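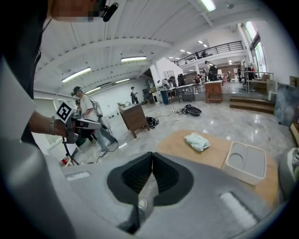 The level of direct speech at a microphone depends on the distance from the mouth, and in a small furnished room very little else in the recording chain has as large an effect. Direct sound falls by 6 dB for each doubling of distance. The reverberant field, once established, stays close to constant across the room. A small microphone clipped near the head, like the black one beside the face at the top left, works at a short distance and stays at that distance when the talker turns or bends. A microphone on a stand or a shelf does neither. These notes cover the calculation for a given room, then the separate problem of single strong reflections from floors and furniture.

Unit 4: Speech Pickup in Small Rooms
Notes by Li-hua Yip, revised by Euan MacLeish in April

Read before the lab session. You will need the absorption table from Unit 3 and a calculator with a square root key.

4.1 Symbols

V - room volume in cubic meters
A - total absorption in square meters
T - reverberation time in seconds
r - distance from mouth to microphone in meters
rc - critical distance in meters
c - speed of sound, taken as 343 m/s
d - path difference in meters

4.2 Total absorption

Each surface contributes its area multiplied by its absorption coefficient. Add the contributions of walls, ceiling, floor, furniture and people to get A. Coefficients vary with frequency, so A must be worked out separately for each octave band. For this unit we use the 1,000 Hz band unless the problem states otherwise.

Hard floor finishes such as tile and stone have coefficients so low that errors in reading the table hardly matter. Upholstery, curtains and thick rugs are another matter. A curtain hung flat against a wall and the same curtain gathered into folds are listed on different lines of the table, and picking the wrong line is the most common source of wrong answers in this section. Seated people are listed per person, in square meters, and are added directly to A with no area multiplication.

4.3 Reverberation time

For small rooms with low absorption we use the Sabine form:

T = 0.161 V / A

The formula assumes a diffuse field. In a room of ordinary size this assumption fails at low frequencies, where a few room modes dominate. A rough limit is given by

fs = 2000 x square root of (T / V)

Below fs, do not quote a single value of T as though it described the whole room. Measured decays will depend on position, and two groups working in different corners will get different answers with nothing wrong in either method.

4.4 Critical distance

At the critical distance the direct and reverberant levels are equal. For a source that radiates equally in all directions:

rc = 0.057 x square root of (V / T)

A talker is not such a source. Speech is directed forward, more so at high frequencies, and the true critical distance in front of the mouth is somewhat greater than the formula gives. Behind the head it is smaller. Leave the directivity correction out of the problem set unless asked for it.

Worked example. The room measures 4 m by 4 m with a ceiling height of 3 m. Total absorption at 1,000 Hz is 10 square meters.

V = 48 cubic meters
T = 0.161 x 48 / 10 = 0.77 s
rc = 0.057 x square root of (48 / 0.77) = 0.45 m
fs = 2000 x square root of (0.77 / 48) = 253 Hz

A microphone placed across this room is well beyond the critical distance and receives mostly reverberant sound. Raising the gain raises both parts equally and does nothing for the ratio. The options are to shorten r, to increase A, or to use a directional microphone. Note how slowly the second option works: rc grows with the square root of A, so doubling the absorption increases rc by a factor of only 1.4.

4.5 Single reflections

The statistical treatment above says nothing about individual early reflections. When one reflecting surface lies close to the talker or the microphone, the reflected sound arrives after a short delay at nearly the same level as the direct sound, and the sum shows a series of notches in the frequency response. The first notch falls at

f1 = c / (2d)

and the others at odd multiples of f1. For a path difference of 0.17 m the first notch is close to 1,000 Hz, in the middle of the speech range. Listeners describe the result as hollow or boxy.
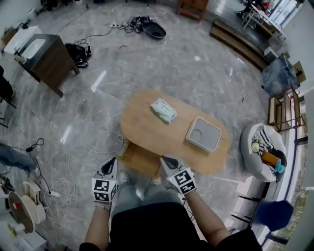 Oval light-wood coffee table on a gray marble-patterned floor.

For a seated talker two horizontal surfaces usually need to be considered, the table top and the floor. The table is nearer and gives the shorter path difference, but it is small. A surface reflects as a mirror only at wavelengths that are short compared with its dimensions. At longer wavelengths the sound bends around the edges and the floor takes over as the main reflector. In lab reports, state which surface you are treating and over which frequency range. Small objects lying on a table scatter only the highest part of the range and may be ignored here.

The path difference is found by the image method. Reflect the source in the plane of the surface, draw the straight line from the image to the microphone, and subtract the direct distance. Check that the line actually crosses the surface inside its outline. If it misses, there is no mirror reflection from that surface, whatever its material. With rounded tops a plan sketch to scale is quicker than algebra.

A microphone laid directly on the surface has a path difference close to zero, which moves the first notch above the speech range. The drawback is mechanical noise. Cups, pens and hands on the table are picked up through the structure, and a thin foam pad removes only part of this.

4.6 Problems

1. Repeat the worked example with a rug that adds 3 square meters to A. Give T and rc.

2. Mouth and microphone are both 0.4 m above a large hard table top and 0.6 m apart. Find d and f1. (Ruairi Tosh's worked solution is in the course folder. Try it first.)

3. For the geometry in problem 2, lower the microphone to the table top. What is d now?

4. Explain why an increase in preamplifier gain leaves the direct-to-reverberant ratio unchanged.

Hand in problems 1 to 3 on paper. Problem 4 will be discussed in Fasil Teshome's section.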